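The Quiet Half of the Packing Room

At Makris, which packs lamp parts for mail-order shops, the second robot arm started work in September. The brochure from Arnenex, the firm that sold it, promised staff would be "freed for higher-value tasks." I spent a Tuesday looking for those tasks.

Mostly I found people waiting. The arm takes a part, sets it in a tray and goes back for the next. When it misses, a light comes on and someone walks over. The woman on the early shift used to pack with three others and talk all morning. Now she minds two machines, alone, and eats lunch at 2 because that's when the software lets her.

Her employer says no one was let go, and that's true as far as it goes. Four people left over the winter and their jobs were never posted. Those who stayed got a raise of around 20 cents an hour and a new title, "cell operator." The black fingers that do the gripping now get a check at the start of each shift, and that's her job too.

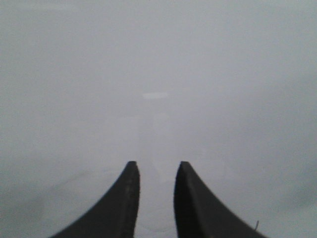
Who gets the savings?

Management wouldn't share figures. A rival supplier, Veleck, is already pitching a third arm. I asked what the operators thought of it and was told they'd be consulted once the order was in.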